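Packaging and Materials, Unit 6: Corrugated Board and the Shipping Case
Handout for weeks 7 and 8

Read this before the practical. Bring a steel rule and a pencil; knives are kept in the lab and signed out there.
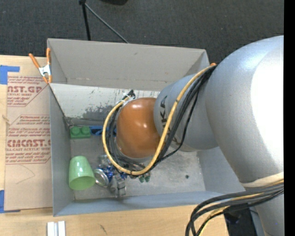
6.1 What the board is made of

Corrugated board has at least two parts: a flat facing, called the liner, and a wavy sheet glued to it, called the fluting or medium. One liner and one medium make single-face board, which rolls up and is used as wrapping. Add a second liner and you have single-wall board, the ordinary stuff of shipping cases. Double-wall board has three liners and two media.

Liners come in two main kinds. Kraft liner is made mostly from new softwood fibre. It is strong, takes print well and copes better with damp. Test liner is made mostly from recycled fibre. It is cheaper and a little weaker for the same weight. Many cases have kraft on the outside and test on the inside.

Paper weight is given in grams per square metre. When a supplier quotes "125 K / 105 / 125 T" they mean a 125 gram kraft outer liner, a 105 gram medium and a 125 gram test inner liner. Always read from the outside of the case inwards.

6.2 Flute sizes

Flutes are named by letter, and the letters follow the order in which the sizes were brought in. They don't run from large to small. A flute is the tallest of the common ones, C is next, then B, then E. Students lose marks on this every year.

A tall flute gives a thick board that cushions well and resists bending. A small flute gives a flatter surface for printing and stands up better to being crushed from the face. E flute is common in retail cartons. B and C between them cover most transit cases, and double-wall board often pairs the two.

6.3 Which way the flutes run

In a normal case the flutes run vertically in the side walls. Each flute then works as a small column, and the load from the cases above passes down through them. Turn the flutes sideways and the wall buckles much sooner. There are exceptions — some trays and wraparound cases — but you should be able to say why the designer chose them.

6.4 Strength tests

Edge crush test (ECT). A small piece of board is stood on edge and pressed until it fails. The result is given in kilonewtons per metre.

Burst test. A rubber diaphragm is pushed through the face of the board. This tells you about the liners and rather little about stacking.

Box compression test (BCT). A made-up, empty case is pressed between two plates. The result is a force in newtons.

In last year's practical the Buvmont case, single-wall B flute, gave a BCT of 3635 N. This is a laboratory figure. It was taken on new board conditioned at 23 degrees, and you can't load a case to that value in a warehouse and expect it to last.

6.5 From the test to the stack

Three things bring the working load down.

Damp. Paper takes up water from the air. At a relative humidity of 80 per cent a case has lost a good part of its dry strength.

Time. Board creeps under a steady load. A case that holds for an hour may give way after a month.

Stacking pattern. The corners carry most of the load. Column stacking lines them up. Brick stacking is steadier on the pallet but puts corners over the weak middle of the wall below. Overhang at the pallet edge is worse still.

We deal with all of these by dividing the BCT by a safety factor. Use 4 for the coursework unless told otherwise. For the Buvmont case that gives 3635 ÷ 4, or just under 909 N on the bottom case.

6.6 Reading for next week

Leinonen, chapter on creep and humidity, skipping the derivation.
Dolside case study (on the course page). Note how the pallets were stored.
Zevell data sheet, both sides. We will use the board grades in the practical.

Hand in the worksheet at the start of the practical. Show units at every step.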